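Guest Kitchen - Frequently Asked Questions
34 shares | 2 comments

When is the guest kitchen open?
The shared kitchen at Molavon House is open to all registered guests until 10 p.m. Cooking is not permitted after that hour, but hot drinks may be prepared at any time.
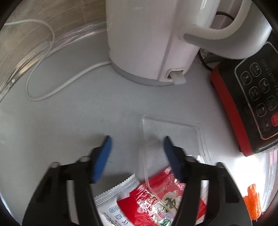

White electric kettle on the counter.

May I store my own food?
Yes. Each room is assigned one shelf. Please mark items with your room number - unmarked food is removed every Friday.

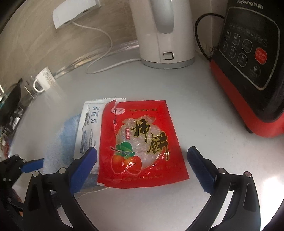

Opened packages must be sealed before they are returned to the shelf. Guests with food allergies should contact the Baloyi Street office before arrival.

Is there a fee?
No. Use of the kitchen is included in the room rate.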